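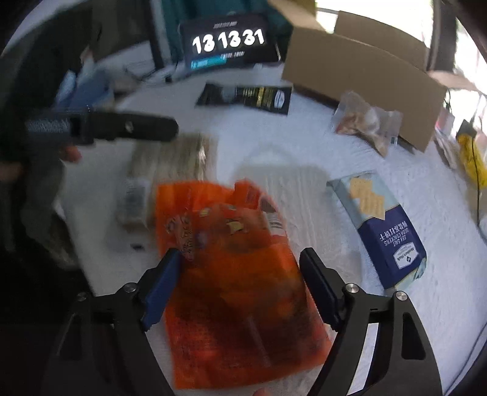
Snack packing halted at Prudberg after grippers refuse to let go

PRUDBERG — The packing trial at the Tapsell site here was stopped for most of a shift on 14 February 2024, after the grippers took to picking up bags of snacks and then declining to part with them.

Tapsell, which packs mixed snack boxes for offices and small stores, has been trying out two-finger grippers made by Zurna since last June. The work is simple to describe. A bag is picked up off the table, carried over to the box and released. The first two parts went fine all morning.

The third part began to go wrong shortly before the mid-morning break. According to the site's incident note, a gripper closed on a bag, arrived over the box and reported that it had opened. It had not. The software, taking the gripper at its word, marked the bag as packed and sent the gripper back for the next one, still holding the first.

By the time anyone pulled the plug, the system had logged 79 bags as packed. The box contained 3.

"On paper it was our best morning ever," said Rawiri Prendergast, who runs the packing floor. "I had the numbers up on my screen and I was thinking about who to email them to. Then I walked over and had a look."

What he found was a gripper going back and forth with the same bag of chips, which had by then been squeezed, released a hair's width and squeezed again often enough to have burst along the bottom seam. Prendergast swept up. The chips did not survive as a product, although he said they would have done well as breadcrumbs.

Zurna sent Emil Wyss, a service engineer, who traced the trouble to the position sensor in the finger linkage. The sensor is supposed to measure how far apart the fingers are. After a software update the night before, it was instead repeating back whatever position it had last been told to go to, which made it extremely agreeable and of no use at all. A worn return spring did the rest: the fingers were told to open, got a little of the way and stayed there.

"Either fault by itself, you catch it in a minute," Wyss said. "If the spring goes, you get an alarm. If the sensor goes, the fingers still open and the bag still drops. It took the two of them together to be this quiet about it."

The safety side is less funny, and Tapsell has reported it as a near miss. People at the site work with their hands close to the grippers, steadying packets and turning them so that the fingers can get hold. The pinch limit that is meant to protect them relies on the same sensor. With the reading stuck, the limit would not have tripped if a finger had been in there in place of a bag.

No one was hurt. One packer had a glove caught by the tip and pulled her hand out of it, leaving the gripper to deliver the glove to the box, where it was logged as crackers.

Tapsell has now gone back to the earlier version of the software on all its grippers, and Zurna is replacing the springs at no charge. The site has also bought a kitchen scale. It sits under the box, and if the weight doesn't go up when the software says it should, a buzzer sounds and everything stops. The scale cost $40. Prendergast described it as the smartest thing in the building.

A Zurna notice sent to customers this week asks anyone who installed the update to check that the fingers can be seen to open fully before hands go anywhere near them. The notice covers 1,983 grippers, among them a batch at Tapsell's sister site in Prillham, which had not got around to installing the update and is said to be rather pleased with itself.

Packing at Prudberg started again the next morning at half speed. The count of 79 has been corrected in the records, though the certificate the system printed automatically for beating the daily target is still pinned up by the break room kettle. Wyss has asked for a copy.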